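# Finding a dropped-cloth fault on a two-arm folding cell

The complaint we got was "the gripper is weak." I have heard that one plenty of times and I don't believe it until I've checked. On the Kellow cell at Metdale, a towel fold failed 2 times in 20 runs, always on the left arm, and the first suggestion was to turn up the grip force. Please don't start there. Force hides the fault for a week or so and then you have chewed fabric as well.

You need the run log, the wrist camera views and a second person near the stop button.

## Before you touch anything

1. Stop the cell, save the log and write down the force setting. Ours was 28 percent. Anyone who "just tried something" first should say so now.

2. Run one hold at slow speed, both grippers on the hem, from outside the marked area. Stay there while the cloth is under tension. A corner that lets go can send the arm further than you'd expect, and I don't put much trust in the software limit. 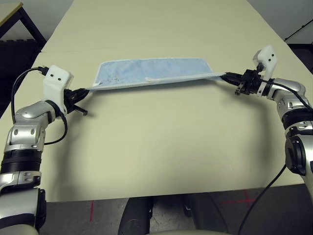 *Photo: Nuwan Siriwardena, Metdale*

Look at the lower edge. If it's tight, both arms are pulling against each other, and any slip will come from whichever side has the poorer pinch. It doesn't tell you which side that is. Vivek Vishwakarma was sure he could tell by eye, and he picked the wrong arm.

## Narrowing it down

3. Open the gripper fully over bare table and check both tips on the wrist view. They should sit at the same height. Chips and scuffs are worth noting, but a scuff by itself proves very little – ours had scuffs for months with no drops.

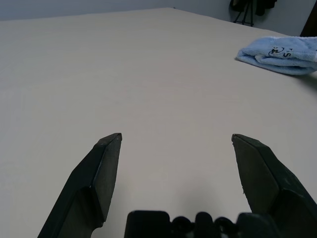
4. Stop again, lock out the arm and feel along the inside of each tip with a fingernail. You want to know whether the gripping face is flat. Do the same on the good arm so you have something to compare.

5. Try a different item. A sock is good for this, being small and thick at the cuff. Lay it flat across the gap and do a slow approach, stopping before the fingers close. If one tip reaches the fabric well ahead of the other, check the finger mounting before you blame the pads. 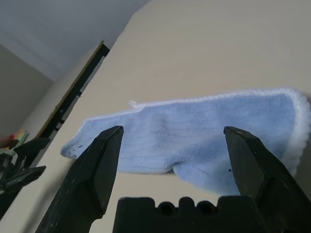
We repeated that approach until Yanling Jiang got bored and asked what we were hoping to see. Fair question. What we wanted was the same approach every time, and we got it, so positioning was off the list. If yours wanders, stop here and recalibrate. The rest of this page won't help you.

6. Now close on the cloth and hold. Check how much fabric is past the tips. A small tuft can look perfectly secure on the wrist view, and the log will call it a good grasp, as all the log knows is that the fingers met something. I'd treat "grasp OK" as a rumor. 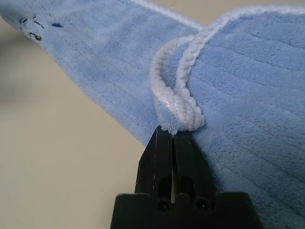
7. Lower the pull speed by half and repeat the full fold. If the drops stop, you have a shallow pinch. If they carry on, go back to step 4 and look harder.

## What we changed

Our grasp point had been set right at the edge of the fabric. Iresha Nanayakkara found the offset in a settings file copied over from the Tilton cell, where they fold something thinner. We moved it inward, left the force at 28 and put the speed back to normal. Next 20 runs, no drops.

I wouldn't call that proven. Twenty runs is a small number when the fault only showed up twice in the last 20, and the right arm had the same offset without ever dropping anything, which still bothers me. Keep the old settings file, keep logging, and if someone raises the force in the meantime, get them to write it down.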